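4.3 Working together with the Turno station

The Turno station takes over the cord handling that was done by hand in packing. The operator stays at the table and teaches the motion, so please plan 3 short shifts per day instead of one long shift.

1. Clear the white board and put one power strip flat on it.
2. Take one gripper in each hand. Keep both cables free of your sleeves.
3. Hold the left gripper at the side and bring the right one over the strip.
4. Move slowly. Press Save on the Planen screen after every good motion.

Note: Operators who packed before are now named "trainer" in the shift plan. Their pay group is not changed by this.

Caution: Do not step over the floor rails with a gripper in the hand.

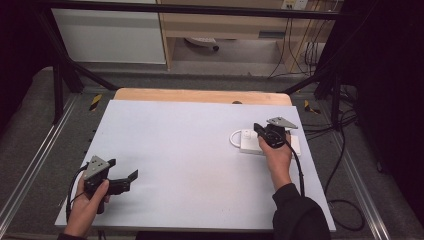
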